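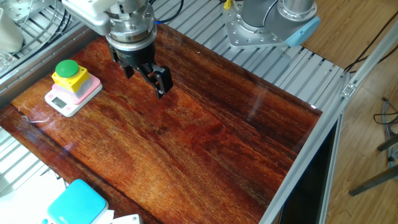 Station 4, button-press task. Gripper open over the board, push button unit on the scale.

Kamollow Learning Data Program
Pre-Session Inspection Checklist, Button-Press Collection
Inspected by: Ditte Vestergaard
Date: 13 Nov 2023
Checklist no.: 1741

Result codes: S = satisfactory, C = satisfactory with comment, U = unsatisfactory, N/A = does not apply

1. Arm and gripper

1.1 Arm mounting bolts checked for tightness: S
1.2 Gripper fingers open and close fully on command: S
1.3 Finger pads clean and firmly attached: C
Comment: Light residue on one pad. Wiped before the session was opened. Pads to be replaced at the February service.
1.4 Arm cable has slack through the full range of motion: S

2. Work surface and task objects

2.1 Board does not shift when pushed by hand: S
2.2 Glare on board acceptable to the fixed camera: C
Comment: The lacquered finish gives pale patches at the center and on the right. Accepted for this set. Operators shall not move the lamps between episodes.
2.3 Push button unit seated on scale platform: S
2.4 Scale display reads zero before loading: N/A
Comment: Display is off. Weight is not recorded for this task.
2.5 Board free of loose items: U
Comment: Thin white wire lying on the left part of the board. To be removed or secured before the first episode.

3. Surrounding area

3.1 Emergency stop for the cell tested: S
Comment: Tested at the operator desk. The yellow unit with the green cap is a task object and shall not be relied on to stop the arm.
3.2 Floor beside the cell free of trip hazards: U
Comment: Cables on the floor along the right side. Brumitz to supply a cable cover.

4. Recording

4.1 Camera and arm clocks agree: S
4.2 Storage sufficient for 80 episodes: S
4.3 Mikix labeling form loaded with the current task wording: C
Comment: Wording still read "push the switch." Changed to "press the green button." The 69 episodes already stored under the old wording are to be relabeled, not deleted.
4.4 Failed attempts kept and marked as failed: S

Release: Withheld until items 2.5 and 3.2 are closed. Copy to Szénási site office.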